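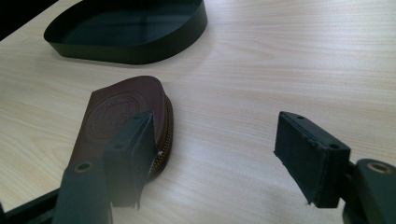 I work in the shipping office of a small company that sends ceramic tiles and bathroom fittings to shops in four states, and for the last year I have been using Cedura, a program for preparing bills of lading and comparing carrier rates. My desk is a light wooden table with a shallow dark green tray on it, and before Cedura every delivery receipt waited in such a tray until I had time to type it. Now I scan the receipt the same afternoon and it goes to the right shipment. This changed my day more than the rate comparison, although the rate comparison is what the seller talks about most.

First, what you buy. Cedura is sold by Brikow as a yearly license, and we paid 1145 dollars for it. This price includes 2 users. A third user costs extra, and so in our office the warehouse lead and the evening person share one login, which I do not like, but it works. Installation was simple. We put it on an old office computer with Windows and it runs well enough, only the first start in the morning is slow.

Entering a shipment is the best part of the program. You choose the customer, the pallets and the freight class, and the form fills most of the other fields from the last order. It remembers that one customer needs a liftgate and another one accepts trucks only before noon. When the weight and the dimensions do not agree with the class, a yellow line appears and asks you to check. I was annoyed by this line in the first weeks. Then it stopped me from sending a load of sinks under the wrong class, and a reweigh charge would have cost us more than the patience I was losing.

The rate comparison is good with limits. It reads the contract rates of the carriers you have loaded, and you must load them yourself from a spreadsheet. The template is strict: one empty column and the whole file is refused, with a message that says only "import error 2". I spent a long morning with our Trudunach rate sheet until I found a space after a zip code. After that the numbers were correct to the cent, also the fuel surcharge, if you remember to update the percentage. The program does not update it alone. I wish the manual said this on the first page and not in the appendix.

Our larger loads go with Mitsotakis-Vlachou, and they are connected directly, so pickup requests leave from inside Cedura and the confirmation number comes back in a minute or two. With Trudunach there is no connection yet. I print the bill, I call the dispatcher, and I write the number by hand in the notes field. Brikow told me in October that more carriers will be connected, but they did not give a date, and I would not buy the program for this promise.

Receipts and documents, as I said, are well done. You scan, the program reads the shipment number, and the page is attached. It fails when the driver signs across the number, and then you attach it with the mouse, which is not a big problem. Searching is fast. When a customer says that he received one pallet less, I can have the signed paper on the screen while he is still on the phone — and this alone has made several conversations shorter and more polite.

Reports are weak. There are 15 of them, and I use the monthly cost by carrier and the list of open shipments. The others look as if they were made for a much bigger company. You cannot remove columns, and if you export to a spreadsheet the dates become text, so you must repair them before sorting.

Support answers by e-mail and usually on the same day. The people are friendly and know freight, they are not reading from a paper. There is a telephone line, but only until four in the afternoon, exactly when our trucks are being loaded and the questions come.

We renewed the license for another year. For an office like ours, with a few regular carriers and a lot of repeating customers, I can recommend it. If you change carriers often, or if you book mostly on the spot market, ask first for a trial and try to import your own rate sheets, the real ones with all their strange columns. The trial can be requested from Brikow by e-mail, and your data stays in the program if you buy it afterwards.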